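The price of an arm

Jin-sol Ban keeps the first quote in her desk drawer, under the takeaway menus. It ran to seven pages, and the robot itself took up one line on the second. The rest was fencing, brackets, training, a further bracket, and something called "site readiness", which she paid for and has never been able to locate.

Her firm, Clurkdale, tests small parts for people who make hearing aids. Two years ago it had a perfectly good process, performed by hand and disliked by everyone who performed it. The board wanted automation. It wanted it by September, and it wanted it out of the budget line previously used for chairs.

"They'd seen a film of one pouring a drink," says Ban. "After that it was quite hard to talk about anything else."

There is a whole trade in helping firms like hers spend this sort of money, and most of it begins with a spreadsheet. The spreadsheet says the machine will pay for itself in 8 months. It says this about every machine, and I have come to think of it as a form of greeting. Mal-soon Lim, who spent years selling equipment for Tarnau before crossing the floor to advise the buyers, has a rule of thumb: take the price of the arm, write it down, and then go and look for the other half.

The other half lives in odd places. Cables wear. Fingers, the small bits at the end that do the touching, are nearly always wrong the first time and have to be made again. One of Lim's clients in Penham budgeted handsomely for the robots and nothing at all for a table to stand them on. Another ordered from Ko, a supplier with an excellent brochure, and received 286 pages of manual some weeks ahead of the goods.

Then there is the question of how many. One arm can pick a thing up and put it down. Sooner or later somebody asks it to hold the thing still while doing something else to it, and the request for a second arm goes in - usually from the same person who said one would be plenty.

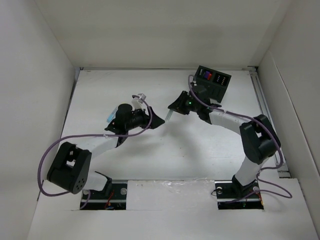

Lim advises asking for the pair at the outset, on the grounds that a board can only be shocked so many times in a financial year. She also advises starting small. A pair of modest arms on a bench will teach a firm most of what it needs to know about its own process, including whether it has one.

Ban went small in the end. Her second quote was almost two pages long and contained no site readiness of any kind. The chairs, she says, will have to wait.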